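Clundia Hand-Held Gripper – demo collection kit

Item 3099. Sold by Yagi.

Hi, I'm Riku Takeda, and I write the pages for the tools I use myself, so expect opinions. I've been collecting manipulation demos with the Clundia for our laundry study, which we call Mundum, and I like it enough that I've stopped carrying anything else.

The idea behind the study is simple. You hold the gripper, you do the chore the way you'd normally do it, and the recordings go into training a policy for an arm. No arm in the house, no teleop station, no taping off half of somebody's bedroom. We wanted to know if demos gathered in real homes would beat the same number gathered on our lab table, and clothes seemed like a good hard test (if you've ever tried to get a robot to pick one pair of pants out of a heap, you know!).
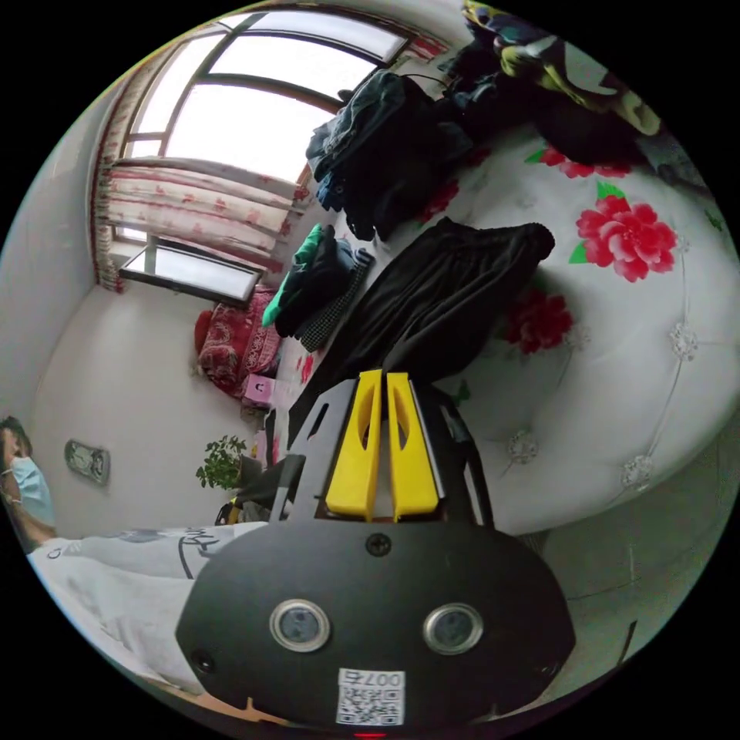
Clasora, June

Black clothes piled on a flowered comforter, daylight coming through the window, and the two yellow fingers nearly closed in front of it all. You get the bed, the window and a good bit of the floor in one very wide view, and for our method that matters a lot. The policy gets no map of the room. It has to work out where the hand is from whatever is around it, so the more of the room it gets, the happier I am.

Now the result. We trained one policy on the home demos and one on the lab demos, same network, same amount of data, then ran both on 38 picks in a bedroom neither had been trained on. The home policy got nine more picks than the lab one. I was hoping for a gap and I got a bigger one than I'd bet on. Dark fabric on dark fabric is still the weak spot for both – they tend to grab two layers and lift the lot.

Things I'd tell a friend before ordering:

The fingers are long and slotted, and they're fine on sleeves and waistbands. Thin stuff lying flat is slower going. Slide in at a shallow angle and take your time.

Go slow in general, really. My early demos were way too quick and I ended up dropping most of them from the training set.

Swap people. Two of us collecting gave us noticeably more varied grasps than one person doing twice the hours, and the policy trained on the mix was less fussy about where it started.

Don't tidy up first. Everybody wants to! Leave the heap as a heap.

In the kit: gripper, one pair of yellow fingers, charging cable, carry pouch. Spare fingers are sold separately and ship in pairs.

Page updated 2021-03-28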